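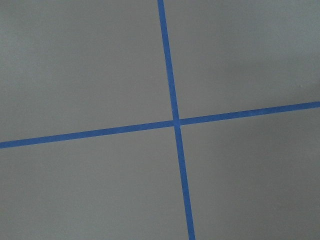
Crossing point, blue tape over grey. Close to square is the goal.

Home Guides Workshop Floors Tools Contact

Taping out a grid on a floor or big work surface

Quick one as I've had the same question three times since October. How to get a tape grid that's straight, square and comes up again without a fight. Blue painter's tape, any decent roll. Works on bare surface or over brown kraft paper, method is nearly the same. Paper bits further down.

What you need

Blue painter's tape, one wide roll
Tape measure, metric, steel not cloth
Chalk line or string
Carpenter's square, biggest you've got
Pencil
Stanley knife, fresh blade
Kraft paper if you're covering
Old plastic card for pressing down
Knee pads. Trust me

Prep

Sweep. Sweep again. Wipe with a damp rag and let it dry properly – dust is what lifts the tape, not foot traffic. Pick everything up off the area first, don't work round a chair and think you'll fix it later. You won't.

Measuring out

Pick your straightest edge. Wall, bench, whatever. Don't assume the wall is straight, check it with the string. Ours at the Groderstead unit bows in the middle and I lost most of a morning to that.

Everything in millimetres. Mine was 2984 along the long side, and I kept the lines inside 2878 so there was a bit of margin at both ends. First line sits 325 in from the bench side. Yours will be different, write it on the wall or a scrap of tape, not on your hand.

Pencil tick at both ends of every line. Then a third tick in the middle. Two ticks only and the string can sag sideways on you and you'll not notice till the tape's down.

Check the diagonals before any tape goes on. Corner to corner both ways, should match. If they're out, move the short side ticks and measure again.

First line

Snap chalk or pull string tight. Stick the end of the tape down hard, then walk the roll back a good arm's length at a time, keeping tension on it. Lay it, don't pull it down. If you stretch it it'll creep back overnight and curl at the ends.

Press the middle first, then work out to the edges with the card. Small wobbles along the edge are fine. Don't chase them.

Cut at the far end with the knife, don't tear. On paper use scissors, a knife goes straight through, ask me how I know.

Crossing line

Put the square against the first strip and tick both sides. Then run the second strip straight over the top in one piece. Dont cut it and butt the ends up, looks neat for a day and then the corners lift. One full overlap is stronger. It'll be a touch thicker at the cross and the colour can go patchy, no drama.

Rub the overlap down well. Most peeling starts there.

Stand up and look at it from a few spots. From low down or off to one side a square cross looks skewed, so go by the square and the tape measure, not your eye.

Over kraft paper
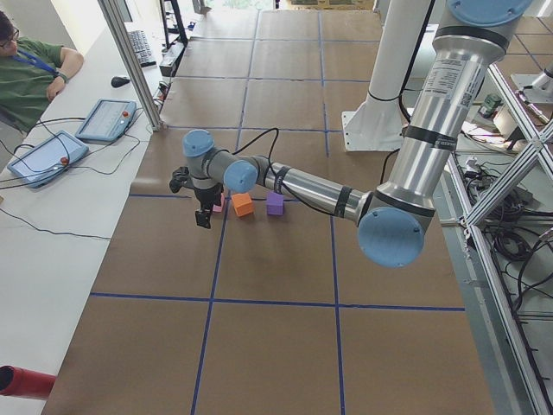

Unroll the paper the day before if you can, curl side down, something flat and heavy on the ends. Creases mostly settle. Some don't, leave them, ironing is not worth it.

Overlap the sheets by 100 mm at least. Tape the outside edges first, then your seams. If a grid line can land on a seam, let it – saves tape. If it can't, keep the line well clear, half on half off looks like a mistake.

Big panels beat little ones on paper. Every strip pulls the paper a bit and too many makes it ripple. Start with the long line across, then the uprights, nearest first, and work toward the back so you're not kneeling on fresh tape. Socks, no boots.

Cables and feet: run any leads up on the desk or round the outside. A lead dragged over paper will find the one loose corner.

If it goes wrong

Tape lifting at ends: dust, or you stretched it. Replace last bit, don't double up.
Line drifts: peel back to the last good tick, not the whole lot.
Paper tears under tape: patch from behind with a scrap, then re-lay.
Blue line hard to see: go wider, Clotine do a wide roll. The Wokwood one is cheaper but leaves gunk on sealed concrete.

Taking it up

Pull low and slow, back on itself, not straight up. Follow the maker's time limit on the roll. Leftover gunk, warm soapy water then a bit of eucalyptus oil on a rag. Test a corner first.

Paper can be rolled and used again if you leave the tape on it. Label which end was the bench end.

Olumide Mohammed
Updated November 11, 2025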